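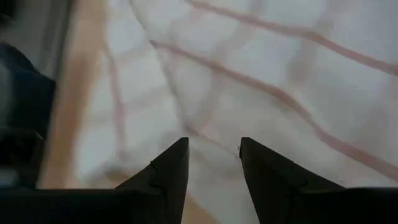 A reader of the first draft asked whether the check should count as part of the cloth or as a marking added for measurement. In the Lundero towel it is part of the cloth. The colored yarns are dyed before weaving and run in both warp and weft, so a stripe follows the thread line wherever the fabric goes. A printed grid sits on one face only and can be off grain by several degrees when the cloth leaves the mill. We had tried printed towels in an earlier trial and dropped them for that reason.

4. Materials and Procedure

4.1 Towels

All trials used one type of towel, sold under the name Lundero as a general kitchen cloth. It is a plain-weave cotton with a white ground and a check of muted red stripes. We bought 48 towels in a single order and removed the hanging loops, which produced a hard point in the hem and pulled the corner out of plane when the towel was laid out. The hems were left as sewn. They are turned twice and are stiffer than the body of the cloth, a difference that matters at the corners, where four layers of hem lie on top of one another after the second fold.

New towels were not used as supplied. The finish applied at the mill makes the cloth slide on itself and hold a sharp crease from the package, and both effects fade with washing. Every towel was washed and tumble-dried 20 times before it entered the study. The detergent was Quaye, unscented, without softener. Towels were not ironed at any stage. After the last drying cycle they were kept flat in a closed cabinet and taken out one at a time.

Shrinkage during this preparation was greater along the warp than along the weft, so that a check cell that was close to square in the new cloth became slightly rectangular. The analysis in Section 5 therefore treats the two directions separately and never assumes square cells. Towels whose opposite edges no longer matched after preparation were set aside and used only for practice.

4.2 Table surface

The work surface is wood, built up from narrow strips set in staggered rows, with some darker streaks and an occasional knot. It is smooth to the hand and has a slight sheen. We applied one coat of Lendine, a hard wax oil, and let it cure before any towel was laid on it. A bare cotton towel slides easily on this finish under a light pull and stops when the pull stops. On the painted board used in our pilot work the cloth tended to stick and then jump, which left small ripples ahead of the moving edge.

The surface was wiped with a dry cloth between trials. Lint from the towels collects in the grain over a day of work and raises the friction by an amount that can be felt, although our method does not measure it. At the end of each day the surface was wiped with a damp cloth and left overnight.

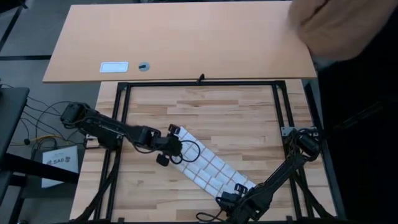 A commenter on the preprint objected that a wooden surface is too close in tone to an unbleached towel and that a dark table would give a cleaner outline. The objection is fair for unbleached cloth. With a white ground the towel edge separates well enough from light wood, and a dark laminate that we tested gave glare at low viewing angles, which was worse for reading the stripes than a modest loss of contrast at the edge. We kept the wood. Readers who want to repeat the work with natural linen should choose a darker board with a matte finish.

4.3 Starting states

Each trial began from one of three starting states. In the flat state the towel was laid out and smoothed by hand from the center toward the hems. In the half state it was laid flat and one half was pushed back over the other without lining up the edges. In the crumpled state it was gathered at a single point, lifted clear of the table and let go.

The crumpled state is the least repeatable of the three and the closest to what a person finds in a laundry basket. Two drops of the same towel from the same point do not give the same heap. We made no attempt to force agreement between them. Each heap was described by two values instead: the height of its tallest fold above the table, and the share of the hem that could be followed by eye without moving the cloth. The second value turned out to be the better predictor of how long it took to spread the towel.

A crumpled towel usually settles into one or two thick rolls with flatter cloth beside them. The rolls hold their shape under their own weight. Once a roll is opened from its end, the cloth beside it follows with little further handling. If it is pulled from the middle, it tends to tighten, and a second crease forms across the first.

4.4 Folding sequence

The target was a quarter fold, made in two steps. The first fold brings the short edges together and the second brings the folded edge to the open side. After each fold the cloth was pressed down along the crease without being drawn sideways. No shaking or snapping of the towel was allowed, as this clears wrinkles in a way that depends strongly on the force used.

A fold was accepted if the upper edge lay within one stripe width of the lower edge along its whole length. The stripe serves as the gauge, and no ruler was placed on the cloth. Corners were judged separately, as the stiff hem often holds the upper corner a little short of the lower one even when the edges agree. We completed 402 trials across the three starting states, the last of them on December 17, 2020. Trials in which the towel slid off the work surface were stopped and repeated with the same towel.

4.5 Reading the check

The stripes were used as a coordinate system for the cloth. Each crossing of two stripes was given a row and a column, counted from a corner marked with a single stitch of white thread on the underside. Crossings were then traced with Edetach, a drawing program that allows a curve to be broken where the cloth passes under itself and picked up again on the other side.

Two cases need care. Where the cloth bends away steeply, neighboring stripes crowd together and can be taken for one. Where a fold lies on top of another layer, stripes from both layers may appear to join across the edge of the fold. In the second case the crossing was entered as hidden unless its row could be confirmed from both sides. Low viewpoints are useful for judging fold height and poor for counting rows, and we used them only for the former.

Figure 4. Checked towel in a crumpled condition on the wooden tabletop, seen from close to table height. A thick rolled fold lies near the middle, with a lower stretch of cloth to its right.

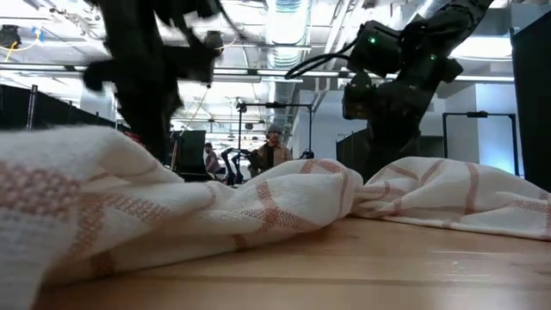

4.6 Limits of the procedure

The results apply to a light cotton towel with sewn hems on an oiled wooden surface. Terry cloth was left out. Its loops catch on one another when two layers are pressed together, and a misplaced edge cannot be slid back into line without lifting it. Larger items such as tablecloths hang over the side of the table, and the weight of the hanging part pulls on the fold while it is being made.

Humidity in the room was recorded but not controlled. The towels were visibly softer on damp days, and a crease pressed on such a day opened less when released. A shorter series planned for January will repeat the half state with the cloth conditioned in a closed box before use. Those trials will keep the same towels, in the same order, with the marked corner placed at the near left.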